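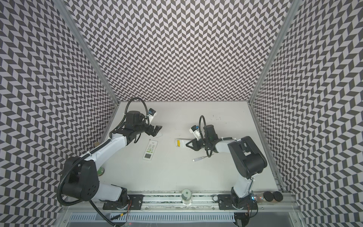

Grollatell cell stoppages: frequently asked questions

Compiled by Baiba Jõgi. Corrections to Erasto Massawe, who disagrees with two of the answers and has been told he may write his own page.

What went wrong?

In January the right arm began to drop out partway through the remote control task. It would hold its pose for a moment, then sag, and the software would report a lost joint. The left arm kept going as if it had company.

Was anyone hurt?

No. One screwdriver got knocked across the table. I'd still file this under safety, as a sagging arm doesn't care what is under it.

Alteo says the fault is fixed. Is it?

Alteo says a firmware update fixed it. We ran 100 cycles after the update and had 5 dropouts. Before the update we had no proper count, so anyone claiming an improvement is guessing. I asked for the test data behind the update and got a brochure.

So what is the cause?

We don't know. My money is on the cabling. The corrugated conduit loops up over each wrist, and every reach toward the middle of the table works it. Erasto thinks the power supply dips when both arms move together. His theory has one thing going for it: we have yet to see a dropout with the left arm parked. Mine has the log, where 1381 is the code that keeps coming up, and the Tan manual lists that as a communication error.

The manual also says to "check connections." We did.

The blue LED on the right base stays lit. Doesn't that mean the arm is healthy?

It means the base has power. It was lit during every dropout I watched. Please stop writing "LED OK" in the log as if it were a finding.

Could the wrist cameras be to blame?

Trornent suggested this, and Trornent sells a different camera. We unplugged the right one for a whole shift and the arm dropped out anyway.

Can I reach in to move a battery or the screwdriver?

Only with both arms powered down at the supply. A software pause is not enough. The arms hold themselves up under power, and power or signal is what we suspect.

What about bottles and cups near the bases?

Keep drinks off the table. Thin red and black wires run close to both arm bases, and we have enough suspects already.

Is it true the arms are rated for 800 hours?

That figure comes from a sales sheet. I can't find what was tested, or at what load.

When will the cell go back to unattended running?

When someone can make the fault happen on purpose and then make it stop. Until then a person stays at the switch.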